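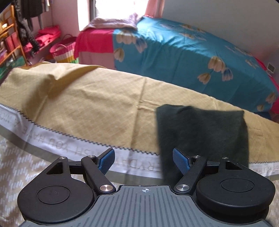
Can a Machine Do the Bedroom Yet?

I've been keeping this gallery since June, mostly for my own fun, and Sunday is when I add to it (today being Sun 20 September, with coffee). My rule is simple: pick a chore I hate, then look hard at what it asks of a hand. Bedrooms are winning so far! Kitchens have plates and cups, and those at least stay the same shape when you pick them up. Refilwe Potgieter wrote in to say I'm too gloomy about laundry, and she may be right, but I still fold my own towels.

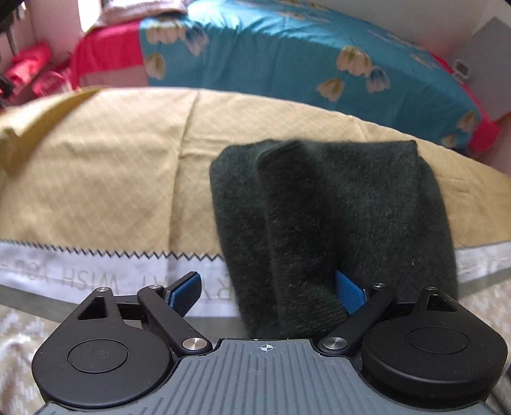
What makes a folded cloth harder to pick up than a box?

A box keeps its corners where you left them. Cloth bends wherever you touch it, so a grip on one layer can leave the other layers behind, and a grip on the whole stack can drag up the bedding underneath. 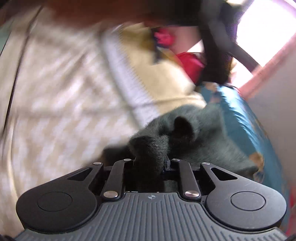 My own test for a bedroom robot is the fuzzy stuff. I gave Clestetti, the little tidy-up arm Kagiso Moodley has been building in Berbridge, 90 minutes with a pile of mine and it got through almost 200 tries, plenty of them on the same poor blanket. Fur squashes down so much that it's tough to know how hard to squeeze. Look at that charcoal plush, with one dark tuft pinched between the fingers and the rest spilling off to the right, and tell me where you'd say the edge of it is! I'd give shop-floor bins 2 more years and fluffy things on a bed a good deal longer. Vusumuzi Nkuna disagrees with me on both, and I'm putting his letter up next week.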